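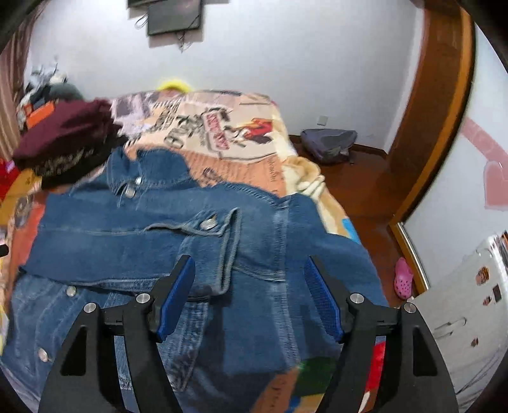 Your Hanero garment steamer is happiest when it has been filled, primed and left to settle before it goes anywhere near your clothes, so please set aside a few minutes for this section the first time through. We know how tempting it is to go straight to the wardrobe! Most people start with something sturdy, and a denim jacket is a lovely choice: the cloth is forgiving, the wrinkles are easy to see, and the metal buttons and the flap on the chest pocket will give you good practice at steering the head around raised parts. If you have one handy, spread it out on the bed while you work through the steps below and come back to it when you reach Section 3.3.

3.2 Filling and priming the steamer

Before you start, check that you have the steamer, the tank, the measuring cup and the soft bristle attachment. The heat glove is packed separately, in the flat sleeve under the lid of the carton, and it is very easy to throw out with the packaging (please have a second look if yours seems to be missing).

1. Stand the steamer upright on a firm, level surface with the power cord unplugged. A kitchen counter or a laundry bench is fine.

2. Press the grey tab at the back of the handle and slide the tank down and out. It will feel stiff for the first week or two.

3. Open the rubber cap and fill the tank with cool tap water up to the MAX line. If your water is hard, use half tap water and half demineralised water.

CAUTION: Never add vinegar, perfume, linen spray or fabric softener to the tank. They will damage the pump and may spit hot liquid from the head.

4. Press the cap closed all the way around, then wipe the outside of the tank with a dry cloth. Slide it back up into the handle until you hear it click.

5. Plug the steamer into a wall outlet. Set the dial to 1. The light will blink orange while the plate warms up, then turn a steady green. Allow around 80 seconds for this on first use.

6. Point the head away from yourself and away from anyone else, over a sink if you can, and hold the trigger down for 8 seconds. Let go, wait for the green light, and do it again. You may hear a buzzing noise and see a few drops of water before the steam comes through evenly. Both are normal for a new pump.

7. If there is still no steam after the third try, turn the dial to 0, unplug the steamer and take the tank out. Look at the small valve on top of the tank. It should spring back when you press it with a fingertip. Refit the tank and start again from step 5.

NOTE: Steamers sold with the Kao travel tank hold less water and will need refilling partway through priming. The steps are otherwise the same.

3.3 Your first garment

1. Check the care label. If it says not to steam or iron, please believe it.

2. Empty the pockets and fasten the top button, so the collar keeps its shape.

3. Hang the garment from a sturdy hanger on a door or rail. Flat steaming on a bed is not recommended — the mattress traps moisture and the heat has nowhere to go.

4. Put on the heat glove. Set the dial to 2 for cotton and linen, or 3 for denim and canvas.

5. Start at the shoulders and move slowly down, drawing the cloth gently taut with your gloved hand below the head.

6. Lift pocket flaps and steam beneath them first, then lay them down and go over the top.

CAUTION: Metal buttons, zips and studs hold their heat well after the cloth has cooled. Leave the garment hanging for at least five minutes before you wear it or fold it away.

If something doesn't seem right, the Brustia service desk in Damedstead will be glad to help. Please quote part number 2791 when asking for a replacement tank valve. Care of the bristle attachment is covered in Section 3.4.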